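Workshop notebook, May

Kettle's on, bench is clear, writing this up before I forget which bits mattered. The shoe rack job is nearly finished and I'm rather pleased with it, even though it has eaten far more of the month than a three-tier rack has any right to.

Where we'd got to: the rack came out of its box with a wobble. Nothing dramatic, but press on one corner of the top shelf and the opposite foot lifted. Adeel was sure it was the legs, I was sure it was the shelves, and we both spent a morning being half right. The legs are all the same length (I measured every one of them twice, because I didn't believe myself the first time). What was out was the middle shelf. One of its screw holes had been drilled a hair off, 2 mm at the most, and when you did everything up tight it pulled that corner inwards and twisted the lot.

So: slackened all the screws, stood it on the flat table, plugged the bad hole with a sliver of bamboo and a dab of glue, left it overnight and drilled it again in the right place. Then did the screws up a bit at a time, going corner to corner like wheel nuts. Doing one side fully and then the other is what got us in trouble to begin with, I think. Mei-kuen wants it written down that she suggested the wheel nut order. It is now written down.

It sits flat now. I slid a bit of paper at each foot and it wouldn't go under any of them, which will do me. I also took the sharp edge off the underside of the bottom shelf with fine paper, as it had caught my knuckles once too often. Wiped it over with a damp cloth, dried it, then one thin coat of the Sornano oil on the ends of the slats and nowhere else. The faces have a finish on already and the oil only sits on top and goes tacky. I know this from the tray last winter, which still picks up fluff.

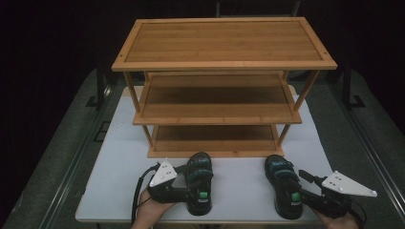

Shoes are the whole point of the thing, so the next job was working out what lives where. My first plan was to fill it from the top down, best shoes on show, but that's daft in practice — the top is what you reach first, so it ought to hold whatever goes on and off most. For the trial I put sandals first in the queue, the black ones with the teal on the straps, and had the pair out in front of the rack before anything else went near it. They've got a little green tab each, down at the low end when they're stood up, and that's quite handy for spotting them in a heap. The raised rim round the top shelf is a nice touch too. I'd wondered whether it would get in the way, but I think it'll stop things being nudged off the back when somebody's in a hurry, and it gives heels something to rest against. Grit will collect along it, mind you. Needs a soft brush kept nearby.

The lower two are a different story. The gap between them is fine for anything flat, but Waltraud brought in her walking boots (she will not be parted from them, they go everywhere) and they only fit if you lay them on their sides. We tried it, and it works, but it looks like the boots have fainted. I'd sooner they stood on the floor beside the rack with a tray under them. She has agreed to think about it.

Slats against solid: I prefer the slatted middle one for shoes that have been out in the rain, as there's somewhere for the damp to go. The top I'd keep for dry things only. Teófilo asked whether we could cut some ventilation into the top panel and I said no, very quickly! It's a good piece of bamboo and I'm not taking a drill to it for the sake of a pair of plimsolls.

Load test, quick and dirty. Filled the bottom with everybody's trainers, the middle with flat shoes, and stood the tin of Drindovance wax on top for good measure. Left it over lunch. No creaking, no lean that I could find with the square. Gave it a shove from the end and it racks slightly side to side, so I'd still like a thin brace across the back. There's an offcut from the Sotelo job that might do if Mercedes hasn't had it for her spice shelf.

To do:
Brace across the back, glued and pinned, keep it low so it doesn't show
Felt pads under the feet (the thick ones, the thin ones fall off)
Check the plugged hole again in a week or so and nip up the screws
Ask Waltraud about the boots. Gently
Find out who has my small square

Back on it tomorrow after ten, when the glue pot's warm.

Ometti Workshop notebook | Please ask before copying | Contact the bench | Back to top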